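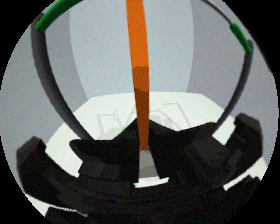 Radomir Dimitrov says the hardest part of a night shift at Prodcombe is the first week, and after that you stop noticing the clock. He asked us to put that near the top because most people who call about the job ask about the hours before anything else.

Prodcombe is hiring night bakers and one packing lead for the Livar Street bakery. We make bread, rolls and flatbreads for grocery stores, school kitchens and cafes. The bakery runs six nights a week. The openings start in November and we would like everyone trained before the holiday orders come in.

Night baker (2 openings)

Shift starts at 9:30 p.m. and ends at 6:00 a.m., with a paid meal break and two short breaks. You will be assigned five nights. The night off in the middle of the week rotates, and the schedule goes up three weeks ahead.

The work:
Scaling and mixing doughs from written formulas
Dividing, shaping and proofing
Loading and unloading the deck ovens
Keeping the batch log
Cleaning your own station and mixer at the end of the shift

You need to be able to lift 50-pound flour bags and stand for most of the night. Baking experience helps but we have trained people who came from restaurants, warehouses and one from a tire shop. If you have worked with rye or sourdough, say so in your application. We changed our rye formula last year and it is fussy in cold weather.

Packing lead (one opening)

Shift starts at 2:00 a.m. and ends at 10:30 a.m. The packing lead checks orders against the route sheets, runs the slicer and bagger, and signs off on each van before it leaves. On a normal night we pack 700 trays. You will have a crew of four. We are looking for someone who has led a crew before, in food or anywhere else, and who can tell a driver no when an order is short.

Pay and benefits

Night bakers start at $21.75 an hour, packing lead at $25.50. There is a night differential of $1.50 for all hours before 6:00 a.m. Health coverage begins after 60 days. Paid time off builds from the first day. Shoes are reimbursed up to $200 a year - keep the receipt. You can take home bread at the end of any shift.

Parking is free in the Lorora lot across the street. The last bus gets in at 9:10 p.m. and the first one out is at 6:20 a.m., so the baker shift can be done without a car. The packing lead shift cannot, unless you live close by.

How to apply

Send a resume or just a list of your last three jobs with dates. No cover letter needed. Tell us which job you want and the earliest night you could start. You can drop it off at the office window, 356 Livar Street, between 7:00 a.m. and 1:00 p.m., or leave it with the counter staff in an envelope marked for Cúc Hầu.

Cúc does the first phone call, which takes 15 minutes or so. After that we ask people to come in for a paid four-hour trial shift. We let everyone know the result within a week, either way.

You will need a food handler card by the end of your first month. If you don't have one, we pay for the class. Applicants must be 18 or older for the oven and slicer work.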